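Narberg revises guidance on drying microfiber cloths

2/9/21

The Narberg textile care office has issued a revised edition of its guidance on the washing and air drying of microfiber cloths in shared laundry rooms. The new edition replaces the one released in December and applies to cleaning cloths, small towels and mop covers. Bed linen and clothing are covered separately and are unchanged.
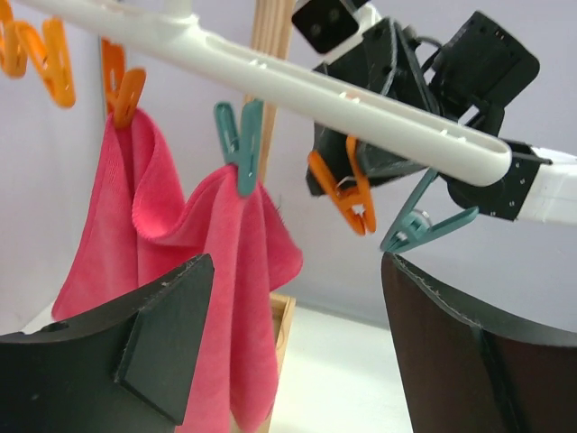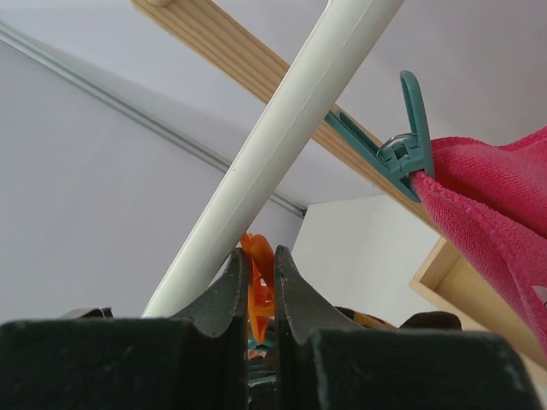
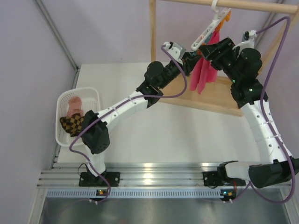 The main change concerns how cloths are hung. The earlier edition allowed a cloth to be folded over a rail, with half the fabric on each side. The revised text asks for a single layer wherever space allows, held at the top edge by clips. Two clips are enough for a small towel, and the fabric between them may be left to sag, as the pink towel in the first picture does between its orange and teal clothespins. Pulling the hem tight between the clips is no longer recommended, as repeated tension along one line can stretch the stitching and leave the cloth out of square.

Microfiber is normally a blend of polyester and polyamide. The fibers themselves take up little water, and most of the moisture in a washed cloth is held in the spaces between them. A cloth that has been spun properly will therefore dry quickly in moving air, but a folded one can stay damp along the crease long after the outer surface feels dry. The office says that damp creases were the most common cause of odor complaints in its district.

The revision follows a comparison carried out in the shared laundry rooms of the Yazdani housing blocks. Over the trial period, 2,000 cloths were washed and hung by one of two methods, folded over a rail or clipped in a single layer. After drying, 400 of them were set aside for closer inspection of the hems and pile. The clipped cloths had fewer stiff patches and less odor, while wear at the hems was similar in both groups. Marks left by the clips disappeared in most cases at the next wash.

The trial did not compare different grades of cloth – all were of the same weight and came from one supplier, Vadeck. The office notes that heavier cloths may need longer drying times, and that the results should not be applied to cotton terry without further testing.

Detergent advice has also been shortened. Liquid detergent without fabric softener remains the recommendation. Softener leaves a coating on the fibers that reduces absorbency, and the same applies to dryer sheets. Cloths that have already been treated with softener can often be restored by washing them twice with a small dose of plain detergent. Bleach is to be avoided, and microfiber should be kept apart from cotton items that shed lint.

Spacing is addressed for the first time. The guidance asks for a gap of at least 5 centimeters between neighboring cloths, measured at the widest point of the fabric. In rooms without a fan, a window or vent should be open during drying. Racks should stand clear of the wall, and cloths should not be placed directly on radiators – high local heat can harden the fiber tips and make the cloth scratch polished surfaces.

Clips with worn springs should be taken out of use. The text expresses no preference between plastic and wooden clips but advises against bare metal ones, which can leave rust marks on light-colored fabric.

Printed copies will be placed in laundry rooms in Narberg and in the neighboring district of Surkora, which has adopted the same text. The first print run is 2,000 copies, in a single-sheet format suitable for posting on a wall. Copies of the December edition should be removed when the new sheet goes up.

Comments on the spacing rule are being accepted in writing. The sections on detergent and clips are considered final for this edition.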